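グリッパー手持ち教示:記録した開閉幅が再生時にずれる件
チケット番号 2474 / 状態:対応中 → 解決(経過観察)
対象:Sandano 手持ちグリッパー、Kerkia 記録ソフト、再生側アーム(Tatari セル)
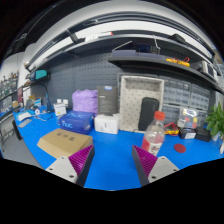 最初の報告(起票者)

お世話になっております。手持ちグリッパーで作業を教示し、その記録をアームで再生する時に、指の開閉幅が合わない問題が出ております。日本語が母語ではないので、分かりにくいところがあれば質問してください。

症状は次の通りです。

作業台の上で、赤いキャップのペットボトルをつかんで、台の別の場所へ移す動作を手で教示します。手持ちの時は問題なくつかめます。記録した軌道をアームで再生すると、手先の位置はほぼ正しいところに来ますが、指が閉じきる前に持ち上げが始まります。そのためボトルが指の間に残らず、台の上で倒れます。

毎回ではありません。午前中に記録したエピソードは再生できることが多く、午後に記録したものは失敗が多いです。最初は照明の変化を疑いましたが、天井の照明は一日中同じ設定です。窓からの光は作業台まで届きません。

試したことを書きます。

・記録ソフトの再起動。変化なし。
・グリッパーの電源の入れ直し。直後の数エピソードは正常、その後また同じ症状。
・ボトルの置き場所を手前に変更。変化なし。
・アーム側の速度を半分に下げる。失敗は少し減りましたが、なくなりません。

エラー表示は一度も出ておりません。ログのどこを見ればよいか、教えていただけますでしょうか。

サポートからの回答(1)

ご連絡ありがとうございます。開閉幅の値と映像の時刻がずれている可能性があります。次の情報をお送りください。

1. 失敗したエピソードと成功したエピソードを一つずつ
2. 設定画面の「時刻合わせ」の値
3. 教示の開始時に、指を全開・全閉する動作を行っているかどうか

起票者

ご返信ありがとうございます。順番にお答えいたします。

1. 成功したものはエピソード759、失敗したものはエピソード1743です。二つとも同じ作業者が記録しました。共有フォルダーに置きました。

2. 時刻合わせは「初回のみ」になっています。初期設定のままで、変更した覚えはありません。

3. 全開・全閉の動作は、朝の一回目だけ行っています。説明書に「使用開始時に行う」とありましたので、一日に一回と理解しました。もし各エピソードの最初という意味でしたら、私の読み方が間違っていたかもしれません。

自分でも二つのファイルを比べてみました。759では、映像の中で指がボトルに触れるコマと、開閉幅の値が止まるところが一致しています。1743では、映像で指が触れた後も、値がしばらく下がり続けています。つまり開閉幅のほうが遅れて記録されているように見えます。再生で指が遅く閉じることと、話が合います。

ただ、もう一つ気になることがあります。1743では指を全部閉じた時の値がゼロになりません。少し開いた値のまま止まります。これも時刻の問題で説明できるのでしょうか。私には別の原因のように思われます。

サポートからの回答(2)

ファイルを確認しました。ご推察の通り、二つの問題が重なっていると考えます。

一つ目は時刻です。「初回のみ」の設定では、ソフトを起動した時に一度だけ時刻を合わせます。長時間続けて記録すると、カメラ側と指の位置センサー側の時計が少しずつ離れます。「エピソードごと」に変更してください。

二つ目は全閉の値です。ソフトの設定では変わりません。指先パッドの取り付けを確認してください。パッドが内側へずれると、パッド同士が先に当たり、全閉の値がゼロまで下がらなくなります。

なお「使用開始時」は、電源投入後の最初という意味です。各エピソードで行う必要はありませんが、パッドを触った後は必ず行ってください。説明書の表現が分かりにくく、申し訳ありません。

起票者

確認いたしました。

まず時刻合わせを「エピソードごと」に変更しました。記録の開始ボタンを押してから実際に始まるまで、少し待つ時間が増えました。作業者には、表示が変わってから手を動かすように伝えました。急いで動かすと最初の部分が記録に入りません。

次にパッドを調べました。紫色のリブ付きパッドを左右とも指で軽く押したところ、右だけがわずかに動きました。灰色の取り付けブロックのねじが一本、緩んでいました。左は問題ありません。右のねじを締め直し、電源を入れ直して、全開・全閉を行いました。全閉の値はゼロに戻りました。

朝は正常で午後に失敗が増える理由も、これで納得できます。時計のずれは起動から時間がたつほど大きくなります。ねじのほうは、何度もつかむうちに緩んだのではないかと思いますが、こちらは推測です。

同じボトルの作業を、夕方に記録し直しました。2474番のチケットに関する新しいエピソードは、2890から始まる番号です。午後に続けて記録した後でも、映像と値は一致しています。アームの速度は元に戻しました。再生は最後まで通り、ボトルは倒れませんでした。

一点、質問がございます。古い設定で記録した午後のエピソードは、後から補正して使うことができますか。作業者の時間がかかっているので、できれば全部は捨てたくありません。

サポートからの回答(3)

時刻のずれだけであれば補正できます。Kerkia の「後処理」から「開閉幅の時刻をずらす」を選び、指が物に触れたコマを一つ指定してください。ずれ幅はエピソードごとに違いますので、一括での処理はおすすめしません。

パッドがずれた状態で記録したものは、全閉の値にもずれがあります。いつから緩んでいたか分からない場合、学習には使わないほうが安全です。全閉の値がゼロになっているエピソードだけを残し、その上で時刻の補正を行ってください。

起票者

承知いたしました。全閉の値で先に分けて、残ったものだけ補正いたします。指を一度も閉じきらない作業のエピソードは判断できませんので、今回は除外します。

同じ機材を使う Sarıgül の作業班にも、次の手順を共有しました。ほかの方の参考になるかもしれませんので、こちらにも残します。

・電源を入れたら全開・全閉を一回行い、ゼロを確認する。
・時刻合わせは「エピソードごと」にする。
・昼の休憩の後、左右のパッドを軽く押して動かないか見る。
・動いた場合はねじを締め、もう一度全開・全閉を行う。締める前のエピソードには印を付ける。
・一日の最後のエピソードを一つ再生して、指が触れるコマと値を比べる。

ねじの締め付けの強さについて、推奨値があれば教えてください。今は手で軽く止まるところまで締めています。

サポートからの回答(4)

推奨値は担当部署に確認中です。それまでは現在の締め方で問題ありません。強く締めすぎるとブロック側のねじ穴を傷めることがありますので、ご注意ください。

状態を「解決(経過観察)」に変更します。再発した場合は、このチケットに返信してください。

起票者

ありがとうございます。7月の末まで同じ条件で記録を続け、再発したらこちらに書き込みます。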